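Ankommen, Jacke aufhängen, Kaffee

Wer das Gemeinschaftsgeschoss von Kumeck in Birkmont betritt, will sich erst einmal setzen. Mir ging es am 2. Januar jedenfalls so, mit kalten Füßen und einer viel zu schweren Tasche. Yvonne Cheetham, die die Räume mit dem Büro Mousavi eingerichtet hat, lachte nur und schob mich Richtung Küche. »Erst Kaffee, dann Möbel!«
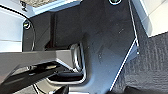 Farbe auf dem Boden

Was für ein Teppich! Dunkles Anthrazit, fein gestreift, und dann leuchtet mittendrin eine orangerote Fliese auf. Eine schmale Linie im selben Ton trennt den Teppich von den hellen Holzdielen an der Küchenzeile. Cheetham hat lange um dieses Orangerot gekämpft, der Bauherr wollte Grau, durchgehend. Dazu die blauen Sofas mit ihren niedrigen, runden Lehnen – man rutscht hinein und steht so schnell nicht wieder auf. 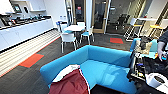
Blaues Polster, weinroter Sitzsack mit weißer Paspel, hinten links die lange Küchenzeile.

Mahsa Alipour hat die Einbauten gezeichnet, und über Schränke kann sie herrlich ausführlich reden. Die Griffe waren ihr wichtiger als alles andere. 42 Muster hat sie bei der Tischlerei in Zunitz in die Hand genommen, bis eines übrig blieb: schlank, silbern, senkrecht. Sonst sollte an den Türen wenig ablenken.

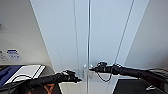
Mattweiße Doppeltür mit langer Griffstange an der Mittelfuge.

Am liebsten mochte ich aber die Garderobe. Weiße Wände, schwarze Haken, viel Licht, und eine Collegejacke in Burgunderrot sieht darin gleich aus wie im Schaufenster. Alipour wollte bewusst eine Nische zum Aufhängen, weil Mäntel sonst über den Sofalehnen landen (meiner lag natürlich schon dort).
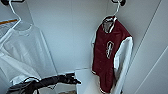
Wie tief muss eine Garderobennische sein, damit Jacken auf Bügeln gerade hängen?
Mit 60 Zentimetern lichter Tiefe ist man auf der sicheren Seite, auch bei dicken Wintermänteln.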